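本网站使用 Cookie 以改善您的浏览体验。继续浏览即表示您同意我们的 Cookie 政策。[接受] [设置]

4 零食分拣台的布置与使用

本章说明 Prestell 桌面分拣套件在日常工作中的布置、分拣和收尾方法。套件适用于独立包装的小件糖果和条状零食,例如巧克力棒、谷物棒和小袋软糖。散装、无包装或需要冷藏的食品请勿在本台面上处理,相关要求见第 7 章。

4.1 开始之前

请确认下列物品齐全:

- 绿色方形台垫一张
- 透明塑料盒 2 个,无盖
- 软木板一块
- 干布一块,中性清洁剂一瓶(不随套件提供)
- 标签纸一卷(订货号 3964)

台垫应放在平整、稳固的桌面上。浅色木桌、钢制工作台均可使用,玻璃桌面容易打滑,不建议使用。台垫四周至少留出 300 毫米的空位,用来放置纸箱和待补的货品。

注意:塑料盒第一次使用前须清洗并完全晾干。盒内残留的水分会使纸质标签脱落,也会让小包装粘在盒底。

4.2 铺设台垫

1. 将桌面擦净,去除碎屑和胶痕。
2. 展开台垫,绿色一面朝上。如台垫有卷曲,可反向轻卷后再放平,不要用熨斗或热风机处理。
3. 安放黑色金属边框。带小立架的一边朝向远离操作位的方向,即台垫的上方。
4. 沿边框按压一圈,检查四角是否贴合。若某一角翘起,取下边框,重新铺平台垫后再装。

小心:边框的拐角处较硬,搬动时请握住两条长边的中段,不要提着立架移动。

4.3 放置塑料盒和软木板

1. 第一个盒子放在台垫上方居中的位置,用于存放条状巧克力。
2. 第二个盒子放在台垫左下方,用于存放小包装糖果。两个盒子之间应留出一个手掌的距离,以免取放时互相碰撞。
3. 软木板放在上方盒子的右侧,用作暂放区。凡是不属于以上两类的货品,或者包装标识不清的货品,先放在软木板上。
4. 如需贴标签,贴在盒子朝向操作位的外侧面,标签上沿与盒口平齐。盒底不要贴标签,否则清洗时难以除去残胶。

提示:软木板可以略微斜放,不影响使用。它的作用只是把暂放的货品与台垫上的其他货品分开。

4.4 倒出货品

1. 打开一袋混装零食,从台垫中部向外缓慢倒出。一次只倒一袋。
2. 用手掌将货品轻轻摊开,尽量使每件货品都平放在台垫上,不要叠压。个别包装竖着或斜着都可以,能够看清外包装即可。
3. 检查是否有破损、漏气或封口开裂的包装。发现后立即取出,不得放入任何一个盒子,也不要放在软木板上。

注意:透明小包装在绿色台垫上比较容易辨认,但夹在条状零食之间时可能被遮住。摊开后请从侧面再看一遍。

4.5 分拣

分拣按品类进行,不按口味进行。Bristholm 门店的混装袋中,同一品类常有几种颜色的包装,开始前请先与当班的品类表核对。本节以红色巧克力棒、蓝白色包装条、粉色小包装和白色包装条组成的一批货品为例。

1. 先拣红色巧克力棒,放入上方的盒子。横放、斜放均可,不要立着插放,立放容易折断。
2. 再拣粉色小包装,放入左下方的盒子。放入时先移到盒口正上方,降低后再松开,避免从高处落下。

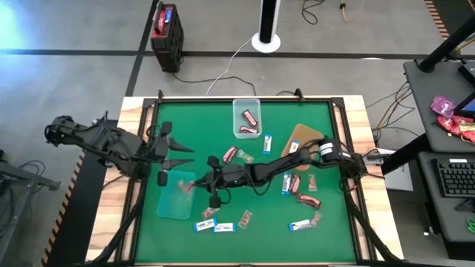
3. 白色包装条放在软木板上,等全部分拣完成后再统一处理。
4. 蓝白色包装条最后处理。这一品类不装盒,收拢后理齐,并排放在台垫下沿,封口朝同一方向。
5. 检查盒内是否混入其他品类。塑料盒是透明的,从侧面即可查看,不必倒出。
6. 确认台垫上除蓝白色包装条以外没有遗漏的货品,再处理下一袋。

小心:不要为了加快速度把一把货品同时放入盒中。夹带在其中的其他品类在后续装袋时很难发现。

4.6 装满与更换

盒内货品不得高出盒口。条状巧克力最多叠放 6 层,超过后下层容易受压变形。小包装糖果没有层数限制,但应保持表面大致平整。

更换盒子时按以下步骤操作:

1. 暂停分拣,将手中的货品放回台垫。
2. 双手托住盒底,垂直提起。只捏住盒口一侧可能使盒子变形。
3. 将装满的盒子移到台垫以外的空位。
4. 在原位放上空盒,确认摆正后继续。

如果只有一个品类装满,只更换对应的盒子,另一个盒子不要移动。需要增加盒子时,请使用 Fröhlich 系列中同尺寸的透明盒。较高的盒子重心偏上,放在台垫上容易碰倒。

4.7 处理暂放货品

1. 逐件查看软木板上的货品,核对外包装上的品名和保质期。
2. 能够确定品类的,放入相应的盒子,或与同类货品一起摆放。
3. 仍不能确定的,装入单独的纸袋,写明来源批次,交由 Prornbridge 仓库复核。
4. 清空软木板,拍去表面的碎屑。

软木板上的货品不要留到下一班。

4.8 收尾与清洁

1. 取走全部盒子和软木板。
2. 拆下金属边框,用干布擦拭,不要浸水。
3. 用微湿的布蘸少量中性清洁剂擦拭台垫,再用清水布擦一遍。巧克力污渍先用塑料刮片轻轻刮除,不要用金属刀片。
4. 台垫平放晾干后再卷起,绿色一面朝外。
5. 塑料盒用温水清洗,倒扣晾干。不要放入洗碗机。
6. 软木板只能干擦。如表面发霉或大块掉屑,请更换。

夏季室温较高时,条状巧克力应在分拣后尽快移至阴凉处。六月至九月期间,建议把分拣安排在上午进行,台面避开阳光直射的窗口。

4.9 常见问题

台垫在桌面上滑动:桌面或台垫背面有灰尘。两面分别擦净,晾干后重新铺设。

小包装粘在盒壁上:多由静电引起。用微湿的布擦拭盒子内壁,晾干后再使用。

标签翘边:盒子外壁未干或有油渍。撕下标签,清洁后换贴新标签,旧标签不要重复使用。

盒内混入其他品类:将该盒货品全部倒回台垫,按 4.5 节重新分拣。只取出看得见的几件是不够的。

边框与台垫之间有缝隙:检查台垫是否铺反。绿色一面朝下时,边框无法完全贴合。

补充配件的订购方法见附录 B。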